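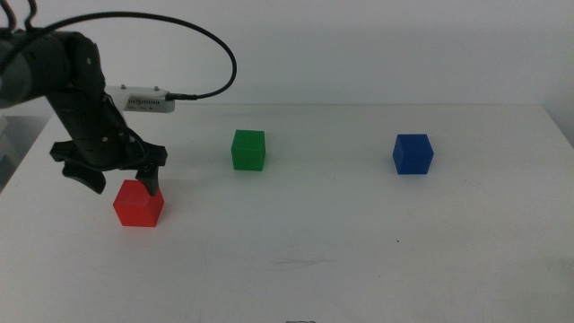 Wilden has told customers to stop using the gripper on its Palance desktop robot arm at full closing force, after a fault that can leave the fingers clamped shut when the arm is switched off in an emergency.

The notice went out in May to schools, colleges and small workshops. It covers 300 arms fitted with the second version of the two-fingered gripper. Arms with the older gripper are not affected, and neither are those sold without one.

According to the notice, the problem lies in the way the gripper responds when the stop button is pressed. The fingers should go slack within a moment so that anything between them can be pulled free. On affected units the motor can hold its last position instead, and the fingers stay closed until the power supply is unplugged at the wall. Wilden says it has had two reports of this happening with a person's finger in the gripper. Both people were bruised and neither needed hospital treatment.

The first report came from a college workshop in Matei, where a student was moving a block by hand during a pick-up exercise and the arm began its next cycle. A second student pressed the stop button straight away. The arm itself halted as it should, but the gripper kept its hold for about 61 seconds, until a technician reached the socket behind the bench.

The college has taken its arms out of lessons for the time being. It said in a statement that students had been told not to reach over the table during a run, and that it would be putting up screens before the arms are used again. It has also moved the sockets to the front of the benches.

Wilden traced the fault to a change in the gripper's control software made last autumn. The change was meant to stop the arm from dropping parts during short dips in power. It did so by keeping the motor energised for longer, and the stop signal was treated in the same way as a dip. The company said its own tests had checked that the arm stopped moving but had not checked the gripper separately.

A corrected version of the software is being tested by Vereck, which distributes the arm and handles repairs. Until it is released, owners are asked to turn the closing force down to the lowest setting that will still lift their parts, keep the plug within easy reach, and unplug the arm before putting a hand near the fingers. The setting is in the gripper menu and has to be entered again each time the arm is restarted.

Owners can find out which gripper they have by looking at the label on the underside of the palm. The second version has a serial number ending in B. Where the label has come off, Vereck will check the number against its sales records.

Wilden is not asking for arms to be sent back. The update will be loaded over the ordinary data cable and should take a few minutes. Customers who would prefer to have it done for them can book a slot with Vereck, which will not charge for the work but will charge for carriage on arms that are out of warranty. Some buyers have already objected to that on the company's support forum. Wilden said it was looking at the question of carriage and would write to owners again when the update is ready.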